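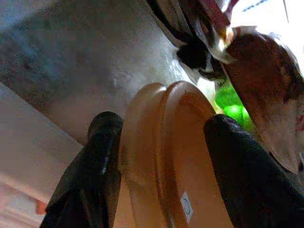 We bought the Larel soft fingertip set in September for the snack-sorting bench at Gritis. I handle equipment purchasing, so this review is mostly for people who have to put a number in a budget and defend it later.

The set costs $445 and covers one gripper. Shipping was another $14. Spare pads are sold in a pack for $124, and I would put that pack in the first order. We didn't, and ended up paying shipping twice.

Delivery took longer than the seller's page said. Trí Hồ fitted the tips in an afternoon, although the printed instructions skip the step where you set the closing limit. He found it in the Latalik forum.

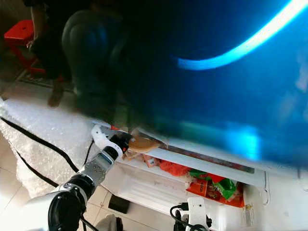

Most of our work is small packaged food, and wrappers are harder on a gripper than boxes. With the Larel tips we have had fewer dropped packets and fewer crushed biscuits. Thin, flat packets are still slow – the tips are a little too thick to get under them.

Nhung Vương runs the bench and wanted the cheaper Tạ set, which I priced at $100 less. We had one on loan. It held rounded items well enough, but the pads began to peel at the edges and there are no spares for it.

My advice is to budget for the fingertips, one spare pack and half a day of setup per gripper. If you only move boxes, keep your stock tips. Four out of five from me, with the point off for the instructions. We will order a second set next quarter.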